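Cookies: we use one to remember your font size. By staying on this page you accept it.

17 September 2025
By Marietjie Modise

# Preltia: a word list of house and kitchen talk from Tarinville

Hi, and welcome! Preltia is a list of 3112 words and short sayings that people in Tarinville use at home, typed up from recordings and old letters. I started it because my aunt and I had a long argument about what to call the end slice of a loaf, and I wanted to see who else was on my side (plenty of people, but not her).

## What's in it

Everything lives in one plain text file, `preltia.tsv`. Each line has the word, a meaning in everyday English, a sample sentence, the part of town it came from, and a column called `sure` that holds a y or an n. Please do look at that last one before you use anything. An n means I only heard the word from one speaker, or I couldn't make it out well and guessed at the spelling.

The words are sorted by topic and then by alphabet. Bread and baking is by far the fattest topic, then doors, cupboards and storage, then floors and cleaning. Weather is thin and I'm still working on it – send me your words for drizzle!

## Where the words came from

Most came from talks I recorded at kitchen tables in the old part of town and out along the Braritz road. Each talk ran around 12 minutes, though a couple of people got going on the subject of pickles and I let them run. The rest came from letters and recipe cards that families lent me. Everybody who was recorded said yes to having their words shared, and I took out names, street numbers and anything that sounded like gossip (a shame, some of it was very good).

Cupboards, doors and bread:
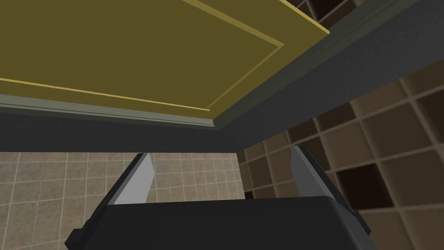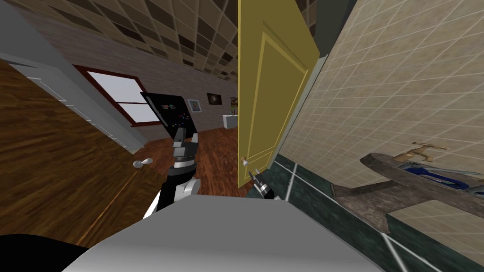
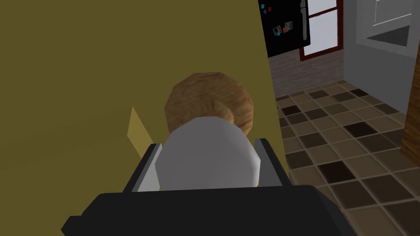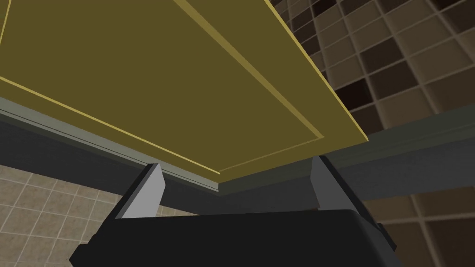

## Spelling

Oh boy. There is no agreed way to write most of these words, so I went with whatever two or more families already used in their letters. If the letters disagreed I picked the shorter spelling and put the others in the `also` column. Long vowels are doubled. I left out accent marks in the main column, so you can search without hunting around your keyboard.

Version 2 fixes a silly mistake of mine. In the first version I had merged the word for a bread crust with the word for a scab, as they sound the same on my recordings. A reader from the Braritz side wrote to tell me they are quite different if you grew up there, and she was right, so they now have a line each.

## Using it

Open the file in any spreadsheet program and set the separator to tab. If the letters come out as little boxes, pick UTF-8 and try again. I've also put the list into Phetsri, the flash card program I use, and that deck is in the `cards` folder. It skips every word marked n.

You can use the list for classes, games, crosswords, your own research, whatever you like. Please mention Preltia by name and keep the `sure` column with the data if you pass it on.

## Known gaps

Younger speakers are badly missing. I did most of the recording in February, in the daytime, and people with jobs and school weren't home. I also have very little from the south side, so don't read anything into a word not being marked for that area.

Corrections go in `fixes.txt`, one per line, with the old entry first and yours after it.

Contact: Marietjie Modise, Preltia word list, Tarinville | Back to top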